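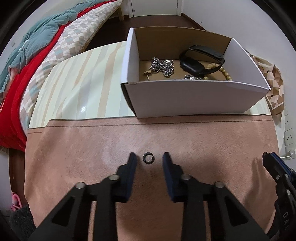 Figure 1. Small black hoop earring on fabric, between the fingers of a gripper.

Unit 4: How Unverified Claims Spread Through Link Pages

4.1 Scope

These notes cover the link page as a news format: a list of headlines, each pointing to an article on another site, with little or no text of its own. The reading packet has two case files, Prerport and Loltura. Read both before the seminar. Comment sections are left for Unit 6.

4.2 Terms

Origin: the first page on which a claim can be found in writing.
Carrier: any page that repeats the claim, in full or as a headline only.
Hop: one step from a page to the page it cites.
Dead end: a hop that leads to a missing page, a home page, or a page that does not contain the claim.
Loop: a chain of hops that returns to a page already visited.

A carrier can add wording of its own. If it changes who did what, or how many, treat the changed version as a new claim and give it a separate line in the log.

4.3 Headline drift

A headline on a link page is often written by the page owner and differs from the one on the article. Four kinds of change are coded:

D1 – hedge removed ("may" becomes "will")
D2 – question turned into a statement
D3 – cause added where the article reports two events side by side
D4 – actor named where the article names none

Code every change that applies. D1 and D3 often occur together. Capital letters and exclamation points are noted in the remarks column but are not coded as drift.

4.4 Case file: Prerport

The Prerport sample is 200 headlines saved in November. Of these, 136 led to an article that could still be opened. The rest were dead ends and were removed before coding, so the drift rates in the packet use 136 as the base. Do not divide by 200. Last year several papers did this and lost points.

Eighteen of the opened articles cited no source for the main claim. In 12 of those 18, the text matched another article in the sample word for word for at least one full paragraph. Matching text shows copying but does not show direction. Time stamps help only if both sites keep them unchanged, and many update the stamp on each edit.
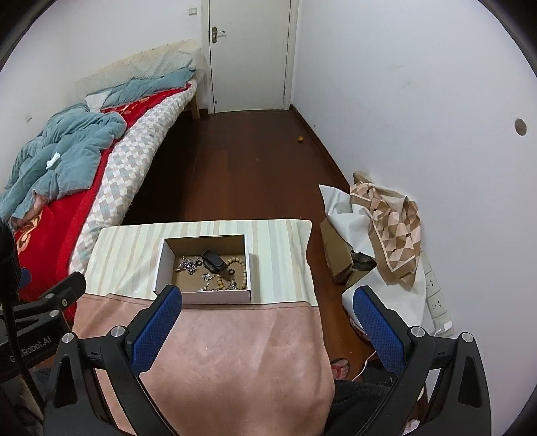
Figure 2. Open cardboard box holding accessories, on a cloth-covered table.

4.5 Case file: Loltura

Loltura reposts full articles under its own banner. Two feeds supply most of its material, Lill and Filis. Both present themselves as independent outlets, and each cites the other. The packet includes a chain in which a Lill article cites Filis, Filis cites an earlier Lill article, and that article gives only "reports" as its source. Under 4.2 the Lill–Filis pair is not yet a loop, as the two Lill articles are different pages. Log it as a chain of two hops with an unsourced origin.

Agreement between Lill and Filis counts as one source. The same rule applies to any two outlets with shared text or shared ownership.

4.6 Procedure for the log

Copy the headline exactly, including errors. Open the link and save the page. Write the main claim in one sentence without adjectives. Follow each citation until you reach an origin, a loop, or a dead end. Assign drift codes last.

An origin that cannot be found is entered as "not located." Do not enter "false." The log records where a claim came from, and a claim with a poor chain may still be correct – accuracy is checked separately in Unit 5.

4.7 For the seminar

Bring one completed log with at least two chains. Be ready to defend any D3 code, as coders disagree on this one more than on the other three.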